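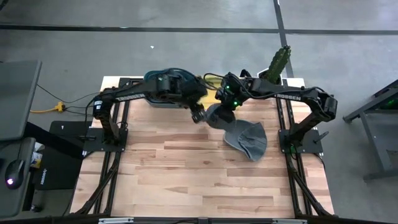 The Bidstead bench is a two-armed robot workstation built in a shared workshop by Adi Purba and other members. It consists of a wooden worktop held in a black aluminium extrusion frame, with two commercially made arms fixed to the top, one towards each side. The bench is used mainly for handling cloth and small household objects. It takes its name from the Bidstead workshop, where it was assembled and where it remains.

Background

Planning started in January, after an earlier single-arm setup, known as Rutar, proved too limited for cloth. One gripper could pick up a towel but had nothing to hold the other end against. Purba proposed a second arm and a wider top, and the old desk was taken apart for its hardware. The bench was first run with both arms on 5 May 2024.

Construction

The frame is made from slotted aluminium extrusion finished in black, joined with small metal brackets. Slotted extrusion was chosen so that parts could be moved without drilling. The first layout placed a crossbar where it fouled the operator's knees, and it was shifted twice.

The top is butcher block, pale in colour with darker streaks. Each arm stands on a square black base plate close to its side rail. The arms carry Trossen lettering on their upper links and end in black grippers. Their reach overlaps in the middle of the top, where most tasks are carried out.

Wood moves with the seasons, and the builders left clearance between the top and the rails for this reason. Base bolts are checked at the start of each session. On one occasion a loose bolt on the left base caused a drift that was blamed on software for most of a week.

Cabling

Cables run along the arm joints with enough slack for full travel. Early runs were tied too tightly and pulled at the wrist connectors when an arm was stretched out. The ties were replaced with hook-and-loop straps – a change that also made it easier to swap a motor. Leads from the workstation beside the bench cross the concrete floor, and members are asked to step over them and not to roll chairs across them.

Control

The control program is called Ident. It was written by Purba and stores each session as a numbered run. Arm positions are logged along with gripper opening, and a run can be stopped from the keyboard or by cutting power. Ident has no collision checking between the two arms. Operators keep the grippers slow near the centre of the bench, where the jaws can come close to touching.

Tasks

The standard task set, called Alcaraz, has 41 entries. Soft items include knit hats, socks and tea towels. A hat is harder than a flat cloth of the same size: the crown bunches when gripped, and the brim tends to fold under. The usual method is to lift with one gripper while the other waits close by to take the loose edge.

A batch is 100 runs. Early batches were 300 runs, but the motors became warm and results worsened towards the end. Each batch is now followed by a 90-minute rest.

See also

Rutar (single-arm bench)
Alcaraz task set
Ident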